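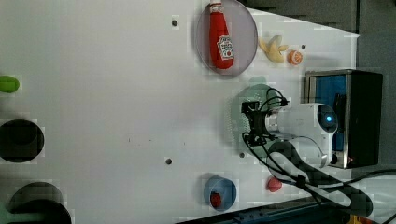 Play food

Play food is the general name for toy versions of things people eat, made for children who like to cook, serve, shop and feed their families make-believe suppers. It is one of the oldest kinds of pretend toy, and it has been made over the years from wood, clay, tin, felt, plastic and stuffed cloth, along with whatever else was handy around the house (salt dough was a great favorite, and still is in many homes).

Wooden sets often come in halves held together with hook-and-loop dots, so that a child can "slice" them with a blunt toy knife and hear a very pleasing crunch. Cloth pieces are quieter and kinder to bare feet, though they take longer to dry after washing.

The town of Plastside was known for its play food workshops, and the Masanja company there once listed 90 different pieces in its catalog, from fried eggs to a wedding cake with 2 removable layers. Its smaller grocery set, sold under the name Nivura, had 22 pieces and came in a cardboard crate that children tended to love every bit as much as the food.

See also: Dollhouse, Toy kitchen, Tea set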